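2020-02-05
By Nisha Sachdeva

Petek is looking for beta readers and new writers for our online fiction circle, and if you have ever started a story on your phone at midnight and never shown it to a soul, we would love to hear from you. We are a small, friendly bunch who write mostly crime, fantasy and ghost stories, one chapter at a time, and we have been doing it long enough to know how much a kind reader can help.
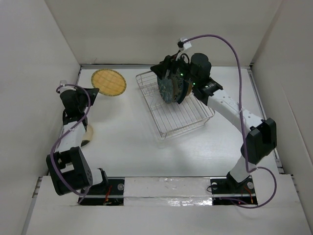

Two arms and a wire rack.

This spring we have two things going on. The first is Lakari, a shared murder mystery set in a harbor town called Olar, where each writer takes on one character and tells a chapter in that person's voice. We still need a ferry captain, a nosy baker and somebody to play the new detective – the last one got a job in another state and had to leave us halfway through chapter six, poor thing. Chapters run to some 2,000 words, and you would have two weeks to write yours.

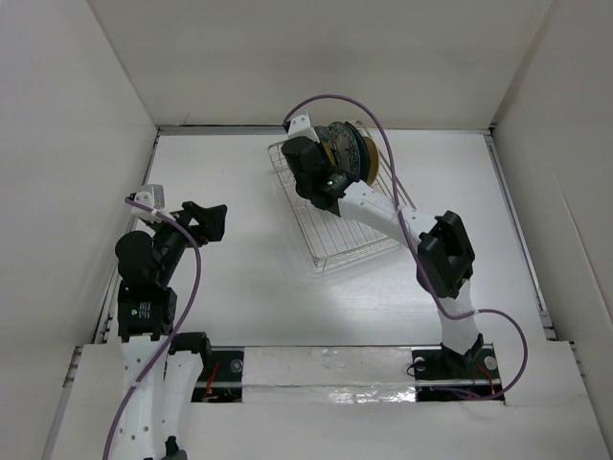
The second is Gelon, our collection of short pieces by first-time writers, and that's where the beta readers come in. You would get 2 stories a month, read them at your own pace, and send the writer a page or so of notes. You don't need to be a grammar whiz. Tell them where you got bored, where you laughed, and which character you wanted more of.

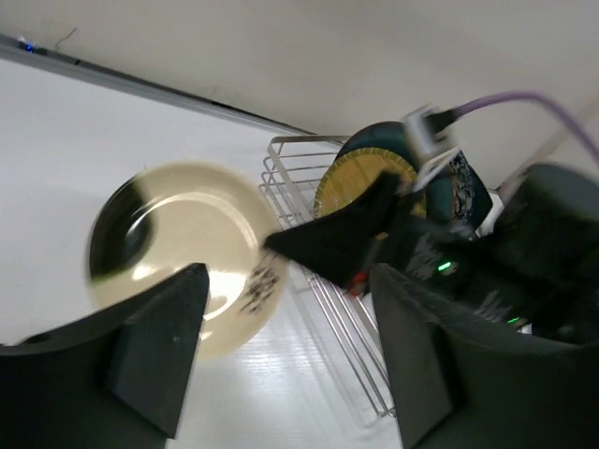
We have room for 30 people in all, counting both groups, and you're welcome to ask for either one or both. Nobody gets paid, I'm afraid, but every writer and reader is thanked by name when Gelon comes out in November. Please be 16 or older, and please be gentle with other people's work.

To join, send me a short hello and a page of anything you've written, finished or not. Readers can skip the page and tell me about a book they loved instead – I always enjoy those letters.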